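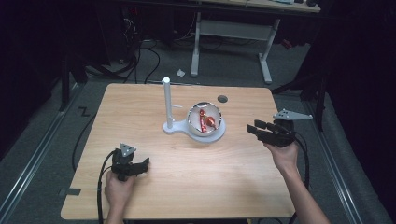
Stovness opens its doors, briefly

Two trains and a bus with a broken door got me to the Stovness campus on May 20, 2021, for a look at the mobile operating system they have been promising since my last phone was new. The invitation said "the whole story." The schedule said lunch at noon and shuttle at two.

Dalia Chraibi runs the platform group and did most of the talking. The system is called Gritasora, it is open source, and 16 handset makers have signed up to try it. How many will ship a phone with it? She smiled and moved to the next slide, which was about values.

The test hall was the best part. Roughly 200 phones sit in racks and run the same update all night, and in the morning somebody finds out which ones didn't come back. Ákos Győri, whose job that is, keeps the dead ones in a drawer and was happy to open it. He blames battery drivers for most of them, and one maker in particular, whose name he said twice and then asked me not to print.

Then patents. Stovness bought 2000 of them along with Prorkico last year, and legal has read "a good portion." I asked if any covered something Gritasora needs. A man from legal said that was a great question – and we went to lunch.

The demo phone was quick, the camera app crashed once, and the app store had six apps in it, two of them calculators. Developers get the next build in June. The shuttle left ten minutes early.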